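Community > Manipulation Data > Collection Practice > Thread

Print this page | E-mail this page

We use cookies to keep you signed in and to measure traffic. By continuing to use the forum you accept this.

Tray sorting set: start positions and rejected runs

toketti_lab
Posted March 21, 2018

The Toketti group is preparing its second release of two-arm tabletop examples and requests comment on the collection rules before they are fixed. The task is the sorting of pantry goods with a divided wicker tray. Each run is driven by an operator and is stored with the arm positions and all camera views. The current set holds 1,405 runs. Bottles, jars and small boxes are placed on either side of the tray, and the operator may work with both arms at once. 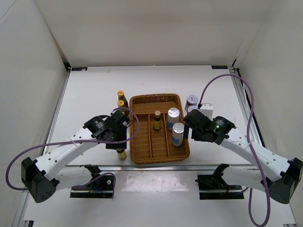

Under the draft rules, an operator may choose which item to take first, and the order is not written down in advance. We consider this acceptable for a set of this size. The draft also states that a run in which an item is dropped is to be removed. Members who hold a different view are asked to give their grounds.

minditz_data

Our office does not support the removal of dropped items. A system trained only on clean runs has no record of how an operator recovers, and it will meet such cases in use. We recommend that these runs be kept and marked, with the time of the drop entered in the notes. The marking can be done by the operator at the close of the run.

nseir_ops

We respectfully disagree with the previous reply. At Nseir, dropped items were kept for one full release, and the marks proved uneven from one operator to the next. Some staff marked a slip inside the fingers as a drop, while others marked only a fall to the table. Until a written definition exists, removal is the safer course. We would, however, accept a separate folder for such runs, kept out of the main release.

With regard to order, free choice should be limited. Operators form habits within a single shift, and the nearest item is then taken first in nearly every run. A printed card giving the order is sufficient.

toketti_lab

The separate folder is a reasonable proposal and will be entered in the draft. The printed card will require discussion, as our operators have reported that a fixed order slows them and leads to pauses in the middle of a reach. Pauses of this kind are difficult to trim afterward.

A further point concerns the wrist views. Items with matching caps and labels may stand close together, and a finger may cover a large part of one of them. The draft asks that the fixed view be kept with the wrist view in every run, so that a reviewer can settle which item was taken. 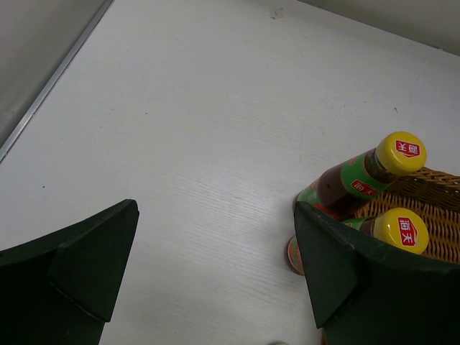
huserbridge_review

May a run be kept if one of the wrist views was lost partway through?

toketti_lab

It may be kept only if the fixed view is complete and the loss is entered in the notes. Such runs are stored apart and are not counted toward the release.

huserbridge_review

Thank you. Huserbridge applies a stricter rule and discards any run with a missing view. We had 1,000 runs to review last August, and partial records took up more staff time than they were worth. We ask that the draft allow member groups to apply the stricter rule where they prefer it.

minditz_data

We have no objection to that allowance. We maintain our position on dropped items and will send proposed wording for a definition, covering slips and falls as separate entries.

toketti_lab

The wording may be posted in this thread. The draft remains open to comment, and the rule on order will stay as written until the operators' reports have been read by the group.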